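Subject: Re: Sunday set times at the Falterwood

On Sunday So-yul Jeon wrote:
> Can someone confirm who is opening in July? I have Do-yoon down
> for 20 minutes and Bent straight after, but the poster says
> otherwise.

The poster is wrong. Bent opens, Do-yoon follows, and Min-kyu closes with the long house set. The room holds 210, so please keep guest names to two each. Bring your own headphones and label your cables.

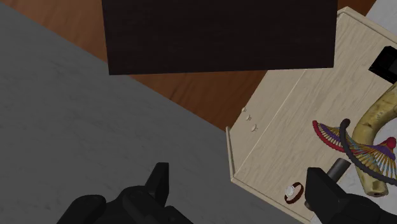
Render: grey surface, wood floor, tray.

I'll send the corrected poster tonight.

Byung-chul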